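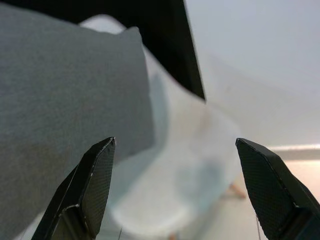

4.3 Setting up the Prestwood depositor for a cookie run

Read section 4.2 before you start. The hopper must be fitted and the guard closed before the main switch is turned on.

1. Check that the dough matches the batch card. Dough with chocolate pieces or chopped nuts needs the wide nozzles.

2. Fit the nozzle bar. Slide it in from the operator side until both latches click, then tighten the two hand knobs. Do not use a wrench on the knobs.

3. Turn on the main switch and wait for the READY light.

4. Press RECIPE and enter the recipe number. Plain shortbread is 10. Oat and raisin is 100. If the display shows E4, the number is not stored. See section 7.

5. Load the hopper to the lower line only.

CAUTION: Never push dough down by hand or with a scraper while the drive is on. Press STOP, wait for the rollers to come to rest, and then open the guard.

6. Place an empty tray on the infeed belt with the lip facing away from you.

7. Press SINGLE. The machine deposits one tray and stops.

8. Weigh one cookie from each end of the tray and one from the middle. If the ends are light, the dough is too stiff or the hopper is low. If the whole tray is light, raise the WEIGHT setting one step and go back to step 6.

9. When two trays in a row are within the limits on the batch card, fill the hopper to the upper line and press RUN.

Note: The tray counter resets at each recipe change. To keep the count, write it down first. The Griltetwood plant logs it on the back of the batch card.

Note: After 1,000 trays the display shows CHECK WIRE. The machine will finish the current tray and pause. Inspect the cutting wire for kinks, replace it if needed (part 3544), and press RESET.

Changing recipes

If the next recipe has a different allergen list, a full wet clean is required - a dry scrape is not enough. Remove the nozzle bar, the hopper and both rollers and follow section 6. Sign the cleaning sheet before refitting any parts.

Questions about recipe numbers go to Bríd Duggan at Werkisthorpe. For spare nozzles and wires, contact the parts desk and have the machine serial number ready.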